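Grokside uses cookies to remember your page settings. Accept | Manage

Reso Tray Cell: Set-Up Guide
Section 4. Table, tray and gripper checks

06/09/2019
By Ikhsan Pelupessy

Complete this section after the arm has been bolted down and before any pick routine is loaded. It applies to cells with one fixed camera and one wrist camera. Power stays on throughout, with the speed limit at 17 percent.

4.1 Laying out the table

1. Spread the white cloth over the full tabletop and let it hang over the front edge. Small wrinkles are acceptable. Pull out any fold that runs under the tray.

2. Set the red tray on the cloth with its long side parallel to the front edge. Leave it empty.

3. Jog the arm to the rear park position, fingers down. The fingertips must clear the cloth. Lock the fixed camera and save a reference picture. 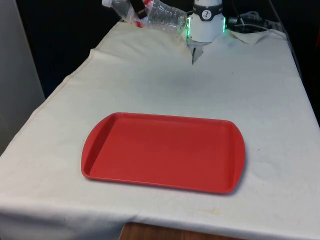 Does the tray have to be taped or clamped to the table?
The tray is left free. The routine finds its rim at the start of each cycle and corrects for small shifts. If it has moved more than 70 mm from the saved position, the controller stops with code 122 and the tray must be put back by hand.

4.2 Checking the arm over the table

4. Place a plastic bottle on its side behind the tray. Keep it off the tray itself.

5. Open the gripper fully. Bring the wrist over the bottle at low speed and stop short of contact.

6. Check cable slack at this pose. A cable that pulls tight here will fail early at the connector. Re-route it and repeat the step.

CAUTION: Keep hands off the table while the arm is enabled. Use the pendant stop before moving the bottle, the tray or the cloth.
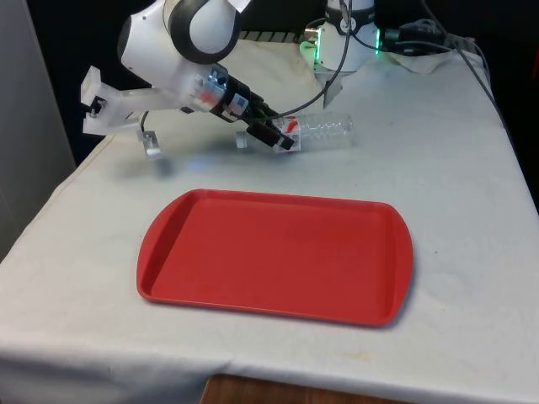
4.3 Checking the fingers with the wrist camera

7. Stop the arm, remove the bottle and stand a clear plastic cup on the tray near its far edge. Clear items are hard for the camera to find, and a cup gives a stricter test than a solid block.

8. Switch to the wrist view. Approach until one fingertip meets the side of the cup and the other still stands away from it. Do not close the gripper yet.

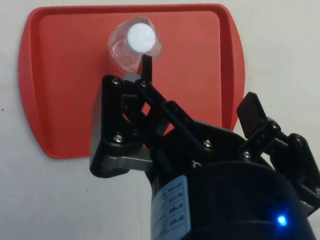
Note the finger position on the Clokell display, then close in steps of 2 mm until the second fingertip makes contact. If the cup slides or tips before then, the approach is off center. Back away, correct the wrist offset and repeat from step 8.

9. With the gripper clear of the cup, check the finger link screws. Tighten by hand only. Replace any screw with a worn head.

NOTE: Repeat steps 7 to 9 each February and after any finger change. Record the new offset in the Nugroho log sheet.

Related items
Section 3. Bolting down the arm
Section 5. Loading a pick routine
Cable routing for Reso cells
Stop codes and resets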